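Tamomano - short fiction and school stories, plain text collection

README

Tamomano is a set of short stories told in the first person, most of them about school, friends and who sits with whom. The stories were written for the Kuruc writing circle and typed up by Wendelin Widmer and Shiuli Munasinghe. Sandamali Hettiarachchi did the proofreading.

What's in the folder

stories/ - 17 text files, one story per file
notes/ - author notes, where the author sent any
index.csv - title, author, word count, tags
CHANGES.txt

File names are the author's last name and a short title in lowercase, with underscores for spaces. The first line of each file is the title. The story starts on line 3.

Spelling and grammar

We fixed typing mistakes only. If an author switches tense halfway through or writes a whole page as one paragraph, it stays that way. Made-up words stay too. Grinik is the name of the town in Leilani Iwasaki's stories and is spelled the same in all of them.
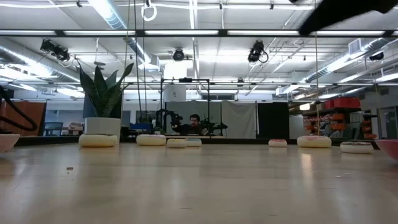 Two of the stories come in two versions. The older one has _a at the end of the file name and the newer one has _b. Both are listed in the index but they count as one story, so the index has more rows than you might expect.

Tags

Tags are in lowercase and separated by semicolons. The ones used most are school, friends, family and funny. Radosław Wieczorek added them after reading each story once, and some are a matter of taste. "Zuker" is tagged funny, though the ending is sad.

Known problems

- Word counts in index.csv include the title line.
- Curly quotes were turned into straight quotes in March. A few apostrophes went missing and have not all been put back.

Use

You may read, print and share the stories with the author's name on them. Ask the author before you change one or put it in a book.

Send corrections to Wendelin with the file name and line number.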